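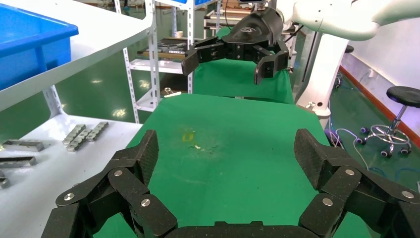 Jamila Uddin

Chapter 4
Where the Data Lives: Warehouses, Tables and the Cloud

Suppose you run the numbers for Stiterum, a chain of 80 garden stores. On Tuesday morning your boss asks which stores sold more potting soil in May than they did the May before. It sounds like a five-minute job! Then you go looking. The sales are in one system, the store list is in another, and last year's figures sit in a pile of spreadsheets that somebody named "final" and somebody else named "final2".

This chapter is about the place where all of that can finally come together. I still remember the first time I typed one short query and got back an answer drawn from every store in a company, and I hope you get a bit of that same thrill by the time you reach the exercises.

4.1 Two kinds of database

The database behind a cash register has one main duty: record this sale, right now, without losing it. It handles a great many tiny jobs, each touching a row or two. We call this transaction processing. A data warehouse does something quite different. It takes in copies of records from many systems and answers big, slow, curious questions about them, often reading millions of rows to produce a single number.

You could ask the register database your potting soil question, and it would probably answer. It might also keep a line of customers waiting while it did. Refilwe Venter, who taught me most of what is in this chapter, used to compare it to asking the cook for the restaurant's yearly accounts in the middle of the dinner rush.
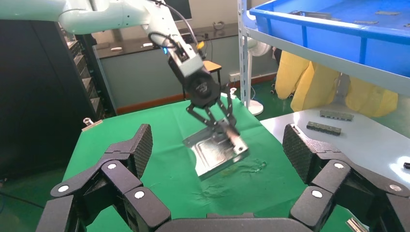 4.2 Rows, columns and why it matters how you store them

Picture a sales table with 15 columns: date, store, product, price and so on. A register database usually keeps each row together, so that one whole sale can be fetched at once. Most warehouses keep each column together. If your question needs only the store and the price, the warehouse reads those 2 columns and leaves the rest alone (a lovely trick, and we will come back to it with real timings in the next chapter).

Columns also squeeze down well. A column of store names repeats itself over and over, and repeated values can be packed into very little space.
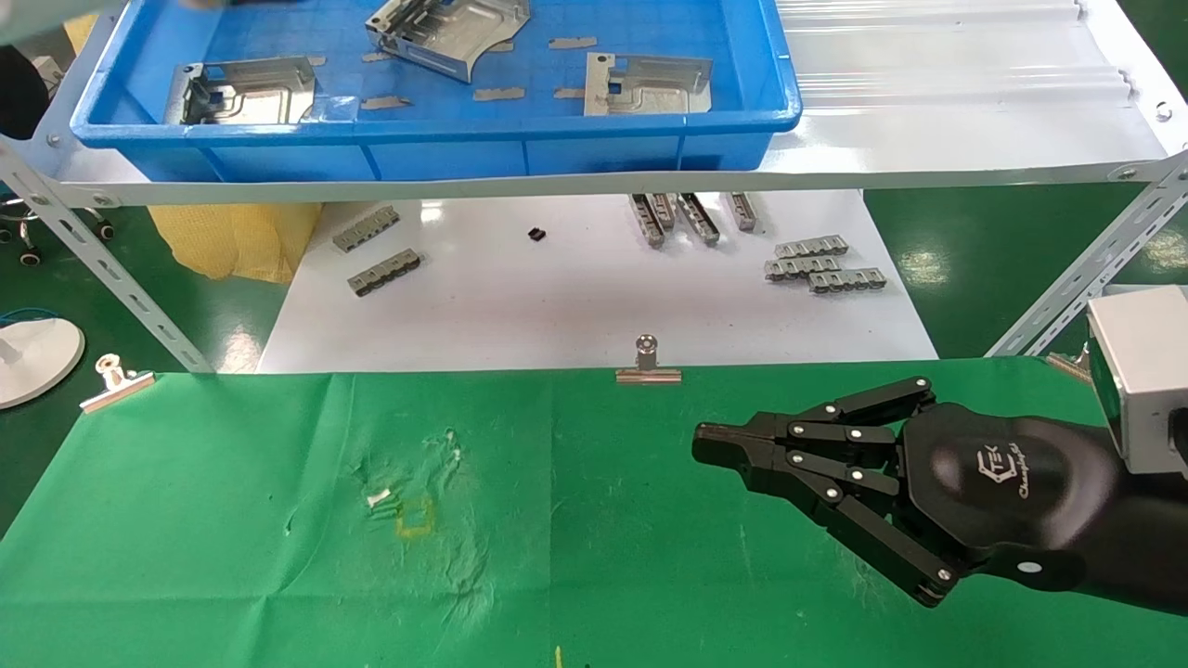 Robotic hand beside a green work surface, with shelving behind.

4.3 Splitting storage from computing

Older warehouses tied the disks and the processors together in one cabinet, and when you ran short of either you bought more of both. Cloud warehouses let you grow them apart. In our running case, Stiterum keeps its history in cheap storage all year and rents extra computing power for the spring rush. We will build a small version of its warehouse, called Duvden, starting with the store list. Have the practice files open before you read on.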